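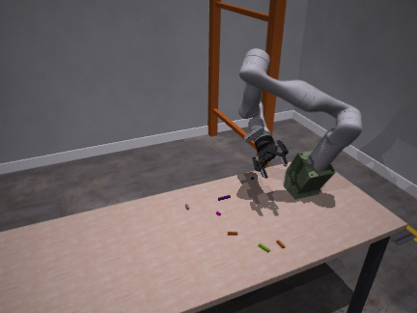
Zu laut, zu spät, und wo bitte soll man parken: so die Rückmeldung einer Anwohnerin aus Ollness auf die Ankündigung vom Frühjahr. Fludura hat nachgebessert.

**Jullmont-Nachtmarkt startet im September, Schluss jetzt schon um 22 Uhr**

Ollness. Der Nachtmarkt am Jullmont kommt. 444 Standplätze waren angefragt, deutlich mehr als das Gelände hergibt. Zusagen sind raus, Absagen folgen per Mail.

Neu gegenüber dem ersten Konzept:

- Musik nur noch auf 2 Bühnen, beide zur Talseite hin
- Pendelbus ab Bahnhof Ollness, alle 8 Minuten
- Anwohnerparken bleibt frei, Zufahrt nur mit Ausweiß

Die Küche übernimmt Hồ mit drei Garküchen, Suppen und gegrilltem Fisch, auch vegetarisch. Getränke von Betrieben aus dem Umland. Pfand 3 Euro pro Becher, Rückgabe an allen Ausgängen.

Eintritt frei. Bei Sturm fällt der Markt aus, Regen ist kein Hinderungsgrund. Aufbau ab 14 Uhr, Einlass 17 Uhr.

Akkreditierung für Presse über das Büro von Fludura in Ollness, bitte mit Angabe des Mediums und ob Stellplatz gebraucht wird. Lageplan wird nachgreicht.

Abdruck frei, Beleg erbeten.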